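What Is a Tax, and Where Do Companies Pay It?

When you buy a notebook at a store, the number on the receipt is often a little higher than the number on the price tag. The extra money is a tax. The store collects it and passes it on to the state or the city.

Grown-ups pay other taxes too. Many pay a tax on the money they earn at work, and people who own a house usually pay a tax on the house. Companies pay taxes as well, and company taxes can get complicated when a company works in more than one country.

What taxes pay for

A government needs money to do its job. It pays teachers and firefighters. It fixes roads, cleans water, runs courts and keeps parks open. Most of the money for this comes from taxes.

Different taxes go to different places. In the United States, some taxes go to the federal government in Washington, some go to your state, and some stay in your town. A school may get money from all of them.

Companies and profit

Most countries charge companies a tax on their profit. Profit is what is left after a company has paid its costs.

Think about a lemonade stand. Suppose you sell $12 worth of lemonade in one afternoon. The lemons, sugar and cups cost you $4. Your profit is $8, because 12 minus 4 is 8. If there were a profit tax on lemonade stands, you would pay it on the $8. You would not pay it on the whole $12.

Big companies do the same subtraction with much bigger numbers. Their costs include workers' pay, rent, electricity, machines, trucks and the things they need to make their products. Accountants keep track of all of it. A company has to save its records so that the tax office can check them later.

Some costs are subtracted a bit at a time. If a factory buys a machine that will last for years, it usually can't count the whole price as a cost on the day it pays. It often has to spread the price over several years. The word for this is depreciation. There are special rules about which things are spread out and for how long.

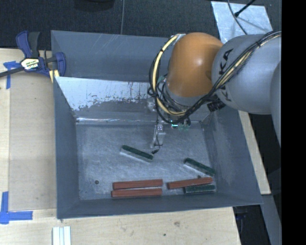

Tax rates are different from country to country. A rate tells you how much of the profit goes to the government. If the rate is 25 percent, the company pays 25 cents from every dollar of profit. If the rate is 10 percent, it pays 10 cents. Each country picks its own rate, and the lawmakers can change it.

A company with two homes

Let's make up a story about a company called Clolunix. Clolunix makes bicycle bells. Its factory is in a country called Burusen, where the tax rate is 25 percent. Clolunix also owns a smaller company, Jelex, in a country called Seppälä. The tax rate there is 10 percent.

When one company owns another, the owner is called the parent and the smaller one is called a subsidiary. So Clolunix is the parent and Jelex is the subsidiary. They belong to the same family, but each one keeps its own records and pays its own taxes.

Clolunix makes a batch of bells, and the costs come to $400. Clolunix sells the bells to Jelex. Then Jelex sells them to bike shops for $747.

Take away the $400 in costs from $747 and you get $347. That is the profit for the whole family. Now comes the hard question. How much of the $347 belongs to Clolunix, and how much belongs to Jelex?

The answer depends on the price Jelex paid Clolunix for the bells. A price like this, between two companies in the same family, is called a transfer price.

If Jelex paid $700, then Clolunix made a profit of $300 and Jelex made $47. Most of the profit is taxed in Burusen, at 25 percent.

If Jelex paid only $420, then Clolunix made a profit of $20 and Jelex made $327. Now most of the profit is taxed in Seppälä, at 10 percent.

The bells are the same in both cases. The bike shops paid the same money. But the family's tax bill is different. Let's work it out.

With the $700 price, Clolunix pays $75 and Jelex pays $4.70. Together that makes $79.70.

With the $420 price, Clolunix pays $5 and Jelex pays $32.70. Together that makes $37.70.

Burusen gets $75 the first way and $5 the second way. You can see why the tax office in Burusen would want to know how the price was chosen.

What is a fair price?

Many countries use a rule called the arm's length rule. It says that two companies in the same family should charge each other the price that strangers would charge. If a stranger would have to pay Clolunix $600 for the same batch of bells, then Jelex should pay $600 too.

Sometimes this is easy to check. Corn and copper are sold every day between strangers, so there are prices to look up. Other things are much harder. What is a fair price for an idea, a secret recipe or a name that everyone knows? There may be only one in the world, so there is no other price to compare it with. Experts can look at the same facts and come up with different numbers.

The work that each company does also matters. If Jelex has a warehouse, repairs broken bells and finds new customers, it makes sense for Jelex to earn more of the profit. If Jelex has one desk and a mailbox, the tax office will probably ask more questions.

What happens when people disagree

The tax office can send someone to go through a company's records. This is called an audit. The person who does it is an auditor.

Tobias Kapoor used to be an auditor and now teaches bookkeeping. "Most of my day was reading," he told us. "I read contracts and bills, and then I asked the company to explain the parts I didn't understand."

If the auditor thinks a price was wrong, the tax office may ask for more tax. The company can agree and pay, or it can say no and give its reasons. If they still can't agree, a judge may decide. A big case can take years.

Two countries can disagree as well, since both may want to tax the same profit. Many countries have signed agreements with each other, called tax treaties, that help them sort this out.

Is it against the law?

Paying less tax is not always against the law. A company is allowed to use the rules as they are written. Using legal ways to pay less is called tax avoidance. Hiding money or lying to the tax office is called tax evasion, and that is a crime.

People argue about avoidance. Some say a company should follow the law and owes nothing more than that. Others say that when big companies pay less, everyone else has to pay more or get by with fewer services. Lawmakers hear from both sides when they decide whether the rules should change.

Orvokki Sjöberg teaches fifth grade and does the bell problem with her class every September. She splits the class into Clolunix, Jelex and the two tax offices, and lets them argue about the price. "The Burusen kids get upset first," she said.

Words to know

Arm's length rule: the rule that companies in the same family should charge each other what strangers would charge.

Audit: a careful check of a company's or person's records.

Profit: the money left after costs are paid.

Subsidiary: a company that is owned by another company.

Transfer price: the price one company charges another company in the same family.

Try it yourself

Work out the taxes again with a transfer price of $600. How much does Clolunix pay in Burusen? How much does Jelex pay in Seppälä? Then try it with both countries using the same tax rate, and see what happens to the total when you change the price.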